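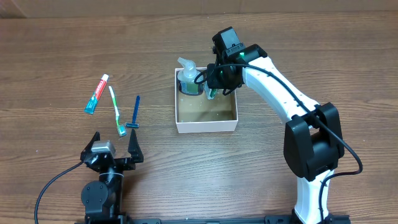 Packing light, two years on
09/07/2020

I said in an earlier post that I would write up how I pack now, and a few people asked again after the last one about trains, so I have finally got round to it. It is long. If you only want the weights, they are near the end.

The starting point was a trip on which I carried a 65 litre rucksack up four flights of stairs to a guest house, was told the room was in the other building, and carried it down again. I had packed for hot weather, cold weather, a smart dinner and a swim. I wore the same trousers for most of the fortnight. When I got home I emptied the bag on to the bed and put everything I had not used on one side, and that side was the bigger one.

Since then I have done every trip with one bag. The longest was 15 nights and the shortest was a single night in a place I would not go back to. I am not strict about it and I do not think everyone should do the same. People with small children or a bad back or a job that needs a suit will have other things to think about.

The bag

I use a 28 litre Parry daypack. It is a plain grey thing with one main compartment, a front pocket and a sleeve at the back that was meant for a laptop. I bought it second-hand and have sewn one of the shoulder straps back on, badly, with upholstery thread. It opens right round like a suitcase, and after using it for a while I would not go back to a bag that only opens at the top. With a top opener the thing you want is always at the bottom and you end up unpacking on a station platform.

Before that I had a Distness wheeled case, the smallest size they did. It was a decent case and I gave it to my sister when I stopped using it. Wheels are fine in airports. They are less good on cobbles, on gravel, on the steps of a footbridge and on a bus where the luggage rack is already full. The case also weighed nearly three kilos empty, which on some airlines is a good part of what you are allowed.

Size matters more than brand. If I had a 40 litre bag I would fill it. I know this from having borrowed one.

Clothes

What I take hardly changes with the length of the trip. For anything over three nights I assume I will wash things, so a week and a fortnight need the same clothes. Including what I am wearing, it comes to this:

Two pairs of trousers, one of them light enough to sleep in if the heating fails
Four tops, one with a collar
One thin wool jumper
A waterproof jacket
Five pairs of socks and five of underwear
One pair of shoes, on my feet
A scarf, even in summer

Everything has to go with everything else, so most of it is navy or grey. I look the same in all my holiday photos. A cousin pointed this out and I have decided it does not bother me.

I have tried going down to three tops and it was one too few. You wear one, one is drying, and then you spill soup on the last. Four gives you a spare day. The scarf does for a pillow cover, a blanket on the train, a curtain in rooms with a thin blind and, once, a sling for a loaf of bread.

I roll the tops and fold the trousers flat. I have read arguments for and against rolling and as far as I can tell it makes no difference to the space, though rolled things are easier to pull out one at a time. Packing cubes I tried and gave up. They are tidy, but they turn a soft bag into a set of bricks, and bricks do not fit round a pair of sandals.

Shoes

Shoes are where most people go wrong and where I went wrong for longest. A second pair takes up as much room as all the tops put together. I used to bring walking boots and something for the evening, and the something for the evening went out perhaps twice. Now I wear a pair of dark leather walking shoes that look passable under a table. In hot places I add flat sandals that go down the back of the bag in the laptop sleeve.

The one time this failed was a wet week in October, when the shoes got soaked on the first afternoon and there was nothing to change into. I stuffed them with newspaper overnight and put them on damp in the morning, and again the next morning. If I was going back to the same hills at the same time of year I would take the second pair and leave out the sandals and the book.

Washing

I get asked about this more than anything. I wash a few things in the sink every second or third evening. It takes ten minutes. Hotel shampoo works perfectly well on socks, and so does ordinary bar soap. The trick is the towel: lay the wet top on a dry towel, roll the two up together and stand on the roll. Most of the water goes into the towel and the top will dry overnight on a hanger, if the room is not too humid.

Wool takes longer than thin cotton to dry but can go more days between washes. Jeans take for ever and I no longer bring them. I carry two metres of cord and four pegs. The cord has also held a window open and a suitcase shut (not mine).

On longer trips I look for a launderette about halfway through. I quite like launderettes. You sit down, you read, there is usually a noticeboard, and you find out where the people who live there go for lunch.
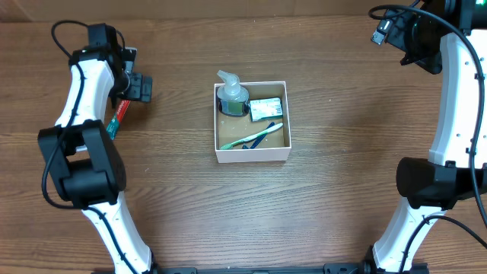 I should say something about trains and buses, as most of my trips are by one or the other. A bag that fits on your lap or under the seat changes how you travel. You do not have to queue for the rack or watch it at every stop. You can get off for an hour in a town between two connections and walk round it without paying for a locker. I saw the whole of one cathedral that way, and had a bowl of lentils, between a 12.40 and a 14.55.

It also means you can arrive too early. Most rooms are not ready until three, and with a big case you hand it over at the desk and come back. With a small one you can just carry on with your day. I have been round museums with everything I had brought on my back, though some make you put it in the cloakroom and one charged for it.

For night trains I keep a cloth bag folded in the front pocket and move into it what I will want before morning: water, socks, earplugs, ticket, something to eat. Then the rucksack goes up on the shelf and I leave it alone. Rummaging in a shared compartment at two in the morning does not make friends.

Weights

I weigh the bag before each trip on the kitchen scales, in parts, and add it up. It started as a way of settling an argument and has become a habit. The bag itself, all the clothes not being worn, the wash things, the chargers and the book came to 4.9 kilos last time. The heaviest I have recorded in two years was 6.3, on a trip where I was taking jars of marmalade to someone.

The lightest single improvement was the towel. I used to take a cotton one for days on the beach. Its replacement is a thin Flikach travel towel that weighs 148 grams and folds down to the size of a sandwich. It is not nice to use. It sort of pushes the water around, and you have to pat. But it dries on the back of a chair in an hour and I would buy it again.

The second was the book. One paperback, never a hardback, and I leave it behind when I have finished and pick up another. I know a reader would be lighter still. I have one and I forget to charge it.

The charger situation is better than it was. Phone and camera now use the same cable, so I carry one cable and one plug. The plug is a Prunex with two sockets on it, and it has a slight whine when both are in use, so I do not leave it by the bed.

I also keep a list, on paper, inside the lid of the cupboard where the bag lives. After each trip I cross off whatever was not used and add whatever I had to buy. Things that have come off it: travel iron, inflatable pillow, binoculars, second belt, sewing kit (I kept one needle and wound some thread round a bit of card), money belt, umbrella. Things that have gone on: pegs, a teaspoon, a spare pair of laces, a pen that works. The teaspoon is for yoghurt. I must have eaten a hundred yoghurts with the lid folded in half before I thought of it.

Coming home

I have not solved the journey back. I set off with a little space at the top of the bag and come home with cheese in it. If there is more than cheese, I wear the jacket and the jumper together and put the scarf round my neck, and I am too hot until I get to my own front door. Posting things home is possible but slow, and the one parcel I sent cost more than what was inside.

Nothing is booked at the moment. The bag is in the cupboard with the cord and pegs still in the front pocket, and I have been using the towel at home for drying salad. When I do go somewhere again I will probably start with something small, two nights on the coast by train, and see whether the strap holds. I will put up a separate post about which ferries let you keep your bag with you on deck, as there were questions about that as well and my notes are in three different notebooks.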